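From: Tadeo Ibarra
To: praldale-clothing list
Subject: Re: Folding tees for the May swap

On the last round, Lorna wrote:
> The shirts from the Denmont boxes came out of the bins badly creased.
> Do we fold them all the same way, or just stack them flat? And do the
> colors get mixed on the tables?

Please fold them, all the same way. Lay the shirt flat, smooth it out from the middle, bring both sides in with the sleeves, then fold up from the hem. We have 161 tees this time and the shelves at the Altine Street hall are only 13 inches deep, so a shirt that is just stacked flat will hang over.

Smooth before you fold - most of the creases come from skipping that. Check that the sleeves are tucked in too.
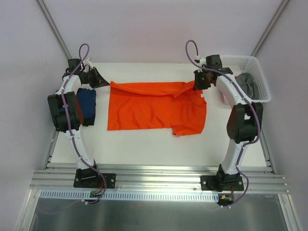
Orange-red tee, partly folded, with a sleeve still hanging down.

Sort by size first and color second. Navy and black can share a pile. Anything with a stain or a hole goes back in a basket and I will look at it later.

Small tags at the side can stay on. Loose paper tags should come off.

Doors open at 9 for setup. I have 60 size stickers left, so bring a marker if you have one.

Tadeo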